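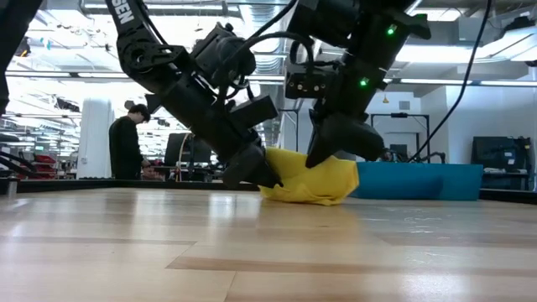

A user at the Drestgate site writes that both arms stopped together when the towel went tight, yet the grippers stayed closed, and that restarting from the pendant made one arm pull against the other. Does the hold release board cover this case, or only the single-arm version?

It covers both. The case described is the one the board was designed for, and it is the subject of the service notice further down this page.

Quispe Hold Release Board
For two-arm tabletop stations with electric parallel grippers
Supplied by Drarkport

Product overview

The Quispe Hold Release Board sits between the station controller and the gripper drives. It monitors the stop signal and the current drawn by each gripper. After a stop, it keeps the arms locked until the operator has chosen what the grippers should do: hold, or open. On stations without the board, the grippers keep their last closing command through a stop, and the arms may resume while both are still clamped on the same piece of fabric.

The board is meant for cloth work, such as flattening and folding towels, where two grippers often work on one item at the same time. Rigid parts tend to slip or trip the force limit early. Fabric stretches first, and the load on the wrist can build before the controller reacts.

Fault 591

Fault 591 is logged when the two arms report opposing load while both grippers are closed. The controller stops arm motion. It does not open the grippers. On controllers with the original settings, the fault can be cleared from the pendant with the load still present, and motion then resumes from the interrupted point.

Results reported to us:

Finger pads pulled out of their seats
Wrist cable strained at the connector
Fabric released suddenly from one side, with the free arm moving past its planned stop
Repeat of fault 591 within one cycle

The third item is a safety matter. An operator leaning in to free the cloth can be struck by the arm that lets go. Keep hands off the fabric until both arms have been locked and both grippers are open.

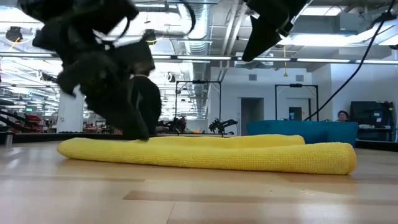

Page last changed: October. Service notice revised, kit contents unchanged.

Service notice: boards with the Grollwood relay

Some early boards were built with a Grollwood relay on the release line. On these boards the relay can stick in the hold position. The operator selects open, the panel shows open, and the gripper on channel 2 stays closed. The fault gives no alarm of its own. Fault 591 usually follows at the next restart.

The relay was replaced with a solid-state part in the current version. Affected boards have a 14-pin header next to the relay; current boards have no header in that position. If the header is present, take the station out of use and contact Drarkport for an exchange board. Do not bridge the release line as a temporary repair - this removes the arm lock along with the fault.

Check before returning a station to use

1. Clear the table and close both grippers on a folded cloth.
2. Trigger a protective stop from the panel.
3. Try to restart from the pendant. The arms must refuse to move.
4. Select open. Both grippers must open fully.
5. Repeat with the channels swapped.

A station that fails at any step stays locked out. Write the board serial number on the lockout tag, as the exchange desk will ask for it.

In the kit

Release board with mounting plate
Two gripper channel cables, keyed
Panel selector switch, hold/open
Printed wiring sheet

Finger pads are sold separately. After a fault 591, inspect the pads on both arms, including the one that appears undamaged. Pads with a lifted edge should be replaced as a pair.

Compatibility

Works with controllers that have a separate stop output. Stations with a combined stop and power output need the adapter cable, because cutting power on those units drops the drive signal before the board can read it. The board does not replace the emergency stop and is not a rated safety device.

Exchange boards ship from Drarkport with a return label. Send the old board back with the relay still fitted.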